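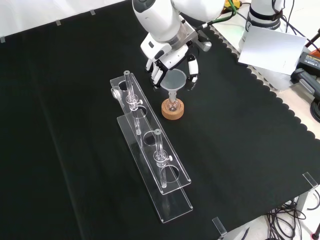

Planificación de agarres para material de vidrio de laboratorio con una mano robótica de varios dedos
Memoria del proyecto de asignatura. Control y Percepción de Robots
Autores: Afroza Hettiarachchi, Enda Mulcahy y Hanane Hajji
Tutor: Said Benjelloun

1. Objeto del trabajo

La presente memoria recoge el desarrollo de Janex, un módulo de software que selecciona y ejecuta agarres sobre piezas de vidrio transparente. El caso de estudio es la retirada de un embudo pequeño apoyado en el cuello de un matraz de fondo redondo, sostenido a su vez por un aro de corcho. La dificultad principal reside en la percepción: la cámara de profundidad devuelve medidas incompletas sobre el vidrio, y los soportes acrílicos de las buretas producen reflejos en los bordes que el segmentador confundía con contornos de objeto.

2. Arquitectura

El sistema se divide en tres procesos: estimación de pose, planificador y controlador de la mano. La comunicación entre ellos se realiza mediante la capa de mensajería Ornura, empleada ya en proyectos de cursos anteriores. El estimador trabaja sobre la imagen en color y ajusta un modelo geométrico del embudo; la profundidad se utiliza únicamente para fijar el plano de la mesa, cubierta con tela negra.

El planificador genera aproximaciones verticales y descarta las que invaden el volumen de seguridad de las buretas. Para cada candidata se define una postura previa, con la mano detenida sobre el embudo y el pulgar opuesto a los demás dedos. El cierre solo se autoriza cuando la pose estimada permanece estable durante cinco ciclos consecutivos.

3. Ensayos

Se anotaron 658 imágenes para el ajuste del segmentador y se realizaron 126 intentos de agarre, repartidos en cuatro configuraciones del material. Los fallos se concentraron en las posiciones más próximas a los soportes, donde el planificador agotaba el tiempo de cálculo sin devolver una trayectoria válida. La ampliación del margen articular de la muñeca, propuesta por Jayson Cabrera, redujo estos casos, aunque no los eliminó.

4. Limitaciones y trabajo pendiente

El modelo geométrico del embudo se introduce manualmente, por lo que cada pieza nueva exige repetir el procedimiento. Tampoco se ha tratado el contacto entre el vástago y el cuello del matraz durante la extracción; el controlador aplica una trayectoria recta y se detiene si el par supera el umbral configurado. La integración de una medida de fuerza en los dedos queda prevista para la segunda fase, cuya entrega corresponde al mes de junio.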